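Our visit to the Urkum open day was on Wednesday, April 22, 2020, and the 31 of us went round in two groups. Ours began at the play kitchen table, where a red ketchup bottle and a banana were among the things out.
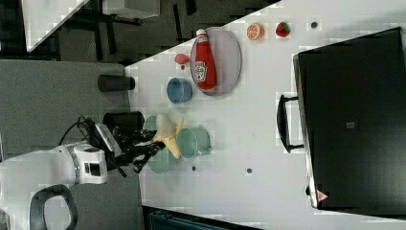
Mayu Sekiguchi asked if the cups were sold singly. They are not - the Sasska set comes complete.

The plate is a soft pink, nicer than the one in the catalogue.
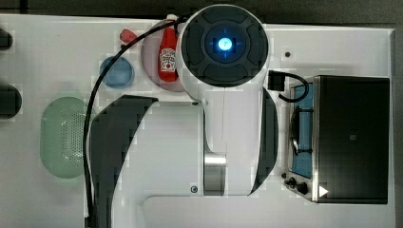 Ayane Hayashi thought a set like it would suit her nursery, if the small pieces could be washed together.

Most of the green things are plain and easy to match. I liked the colander best. 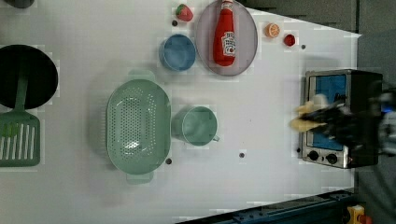

We were told that 400 sets go out each August, mostly to schools. The toaster oven is not part of the set.

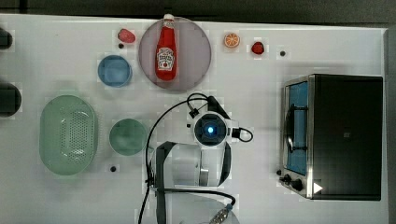
Tea was in the next building, and the coach left at four.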